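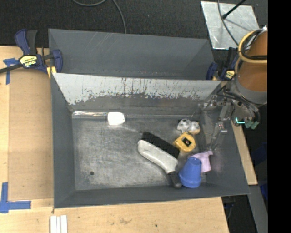

Baluyot replied to the first version of this post that household size on the ration card decides everything and the arrival date decides nothing. I don't think that settles it, so I am posting again with the numbers.

Ration and reception caseload: how to count new arrivals mid-cycle
Posted by Skosley, 1 November 2023

We run a food distribution point at a transit site for refugees. Our registered caseload at the start of the cycle was 3,559 people in 1,178 households. The cycle is 30 days. On day 12 we received 200 more people, 70 of them children under five. They have wristbands and a reception slip but no ration cards yet, and registration is backed up until after the cycle closes.

My manual says new arrivals get hot meals at reception until they are registered, then move to dry rations at the next general distribution. It does not say what happens when the kitchen can't cover the gap. Ours is set up for five days of hot meals per person, not 18.

Do I issue a prorated dry ration against the reception slip, or hold the dry stock for carded households and ask for more kitchen capacity? And if I prorate, which day do I count from - arrival or end of hot meals?

Wanosen
Prorate, and count from the day after the last hot meal. If you count from arrival you double up on the first five days and your stock report will not reconcile.

With arrival on day 12 and hot meals on days 12 through 16, the dry ration covers days 17 through 30. That is 14 days, so 14/30 of the monthly ration per person. Work it out per commodity, because oil and salt are small enough that rounding matters. We round cereal down to the nearest half kilo per household and round oil up, then log the difference as a rounding line.

Keep a separate distribution list. Do not add these people to the main list with temporary card numbers. When the real cards come through you will have two entries for each household, and cleaning that up takes longer than the distribution did. Use the slip number as the key, punch the slip when the ration is handed over, and write the last day covered on the back. The registration desk can then copy that date into the card record.

Check that people have something to cook with before you switch them. Dry cereal is of no use to a family with no pot and no fuel. If the household kits are late, extend hot meals for those households and shift their start date.

Baluyot
I still say household size is what matters. Get that right first. Slips are often issued per person, and families get split up in the line.

Skistar
Agree with Wanosen on the start date. One addition: the 70 children under five should be screened at reception and not wait for the card. Any supplementary feeding product is tracked on its own sheet and does not come off the household's dry ration. We had a site deduct it by mistake in April and had to reissue.

Also tell your pipeline contact now. Fourteen days of dry rations for 200 people is 2,800 person-days that were not in your plan, and the request form asks for person-days, not headcount.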